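Wanted: two people to help with a two-armed robot in a shared workshop (unpaid, evenings)

Posted 26 February 2023
Where: the back half of the Rafferty workshop, Mivdale
Hours: two evenings a week until the end of October, less if you get sick of us

Let me start with what I don't believe. I don't believe a pair of robot arms will be doing anybody's dishes this decade, least of all a pair run by hobbyists in a rented workshop. I've read the articles and watched the videos, the ones that run at several times normal speed if you look in the corner. I joined this build because I wanted to see for myself where it falls apart, and so far I've had plenty to look at.

The project is called Okilholm. It is a tabletop robot with two arms and two hands, and its entire ambition is to put away cups and bowls. Most of the work right now happens in simulation, on a desktop computer with a loud fan. The physical side is a table, a steel stand we welded ourselves, and one arm that moves at the shoulder and elbow. The second arm is in boxes. I'd like you to know that before you drive over.

We need two people.

The first is someone for the simulator. You should be comfortable writing Python and reading other people's, some of which is mine and is not good. You'd be working on contact: what the fingers do when they meet a cup, how much the cup slides, when the physics gives up and sends it through the table. I want somebody who sees a clean grasp on screen and asks what friction value was typed in to get it. Ours was too generous for months. When we set it to something closer to real plastic, the number of good grasps in our test set of 19 dropped to 3. I'd like that number to go up without anybody touching the friction again.

The second is someone for the bench. Wiring, brackets, crimping, finding out why a motor gets warm. You don't need a degree or a job in the field. You do need to have built something with moving parts that you then had to fix, and you should be able to tell me how it broke. A garage door counts. So does a sewing machine.

What a normal evening looks like

Somebody starts a batch of simulated runs. While it goes, we work on the stand or the wiring, or argue about the wiring. Then we sit down and watch the failures one after another, and write down what went wrong in a shared sheet. There are 644 rows in it. Please read a few dozen before you apply. You can ask for the link at the address below, and it will tell you more about this project than I can.

The task we're stuck on is a simple one to say out loud. Stacked bowls in the middle, cup in one hand, other hand free to steady the stack. Each piece of that works alone on a good day. Together, the hands crowd each other, or the free hand closes too early, or the planner picks a path that goes through its own wrist. I have a theory about the planner. Others here have different theories. You would be welcome to a fourth.

What you get

No pay. I'm putting it in its own paragraph because other ads hide it.

You get a key to the workshop, use of the drill press, the small lathe and both printers, and a shelf. Parts for the build are paid for out of the project kitty, so you won't be asked to buy motors. Coffee is free and tastes like it. If you write code, your name goes on it. If the thing ever gets shown anywhere, you'll be asked first whether you want to be mentioned.

What you don't get

Equity. There is no company and we're not starting one. A supplier called Pikitz sells us servos at the regular price and that is our only business relationship. You also won't get a reference letter calling you a robotics engineer after six weeks.

Please don't apply if

You want to add a chatbot to it.
You need to see it work by summer.
You think the hard part is done once it works on the computer. I've heard this from three visitors so far, and none of them had ever plugged in a motor.

How to apply

Send a short email to the Okilholm box at the Rafferty front desk, or leave a note in the tray by the door. Skip the resume. Tell us which of the two spots you want, which evenings you have, and one thing you built that didn't work, with your best guess at the cause. Two paragraphs is fine. We answer everyone, slowly.

If your note makes sense, you'll be invited for one evening to try it out. You can leave after an hour with no hard feelings. Beginners are fine for the bench spot if they're patient. For the simulator spot I'd rather wait than take somebody who has never debugged anything. Under 18s need a parent in the building, which is a Rafferty rule.

The ad stays up until both places are filled.
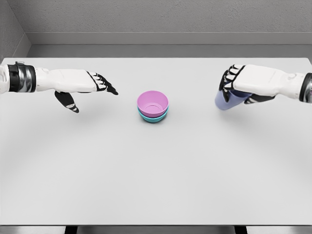
Okilholm in the simulator: cup in one hand, bowls still stacked.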